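Coupon clipping

Coupon clipping is the practice of cutting discount vouchers out of newspapers, magazines and mailed flyers and handing them over at a store for money off. The word is also used, loosely, for digital offers that involve no cutting at all. Supporters describe it as a reliable way to lower a household's grocery bill. The evidence for that claim is thinner than the number of books on the subject would suggest.

Origins

Popular histories tend to credit a single clever merchant with the idea, and they rarely agree on which one. Vouchers, tokens and trade cards of various kinds were in use long before the printed grocery coupon, and the search for a first example mostly depends on what a writer is willing to call a coupon. What can be said safely is that printed coupons became common in the United States in the first half of the twentieth century, and that magazines and Sunday papers were for decades the main way of delivering them.

Magazines as a source

Magazine coupons are usually printed inside an advertisement, on a bound page or on a stiffer card meant to be torn out. Clippers have long complained that cutting one coupon ruins whatever is on the back of the page, which may be another coupon. 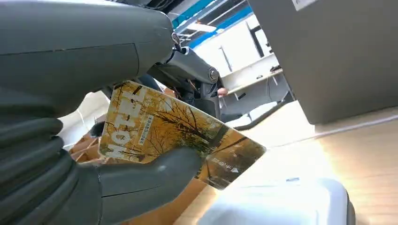
A magazine, long one of the usual sources of printed coupons.

Publishers have sometimes sold issues on the strength of the coupons inside, advertising a total value well above the cover price. The figure assumes a reader who wants every product. Few do.

Claimed savings

Accounts of large savings nearly always come from the people who achieved them, or say they did. The best known of these in the hobby press is the Larnovura newsletter, whose editor, Aurelia Pascu, reported saving $726 in one year. The total was measured against full shelf price, including goods that were on sale that week anyway and goods she wrote that she would not otherwise have bought.

Crisanto Dimaculangan, a retired grocery buyer, went over the same records in an article dated 2018-04-02. He compared each purchase with the cheapest store brand and got a saving of $81. Pascu replied that store brands were not a fair match for quality, a fair point in some cases (coffee, perhaps) and a weak one in others (table salt). Neither of them counted the time spent sorting, filing and driving between stores.
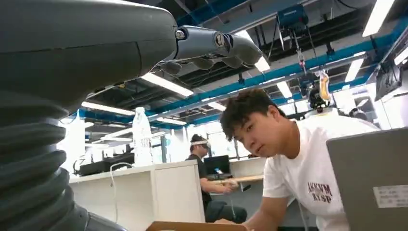 Time is the part of the sum that enthusiasts like to leave out. Pascu described an evening's clipping as relaxing and therefore free. That may be true for her, but it does not help a reader who finds it dull, and it makes any hourly figure impossible to check.

Organizing systems

Several products have been sold to clippers, among them the Numlow binder, which came with 700 clear pockets, and the smaller Stoica wallet, divided into four sections. Makers of both said that better filing led to bigger savings. No independent test of this is known. Expired coupons appear to build up in a binder much as they do in a kitchen drawer.

Digital offers

The Tastov app, launched in October, replaced cutting with tapping and was promoted as the end of paper clipping. Printed coupons have become less common, though how much of the decline is due to apps is disputed. Digital offers also record what the shopper buys - a cost that does not show up on the receipt, and one that most savings guides mention briefly or skip.

See also: Rebate; Loyalty card; Trading stamp; Loss leader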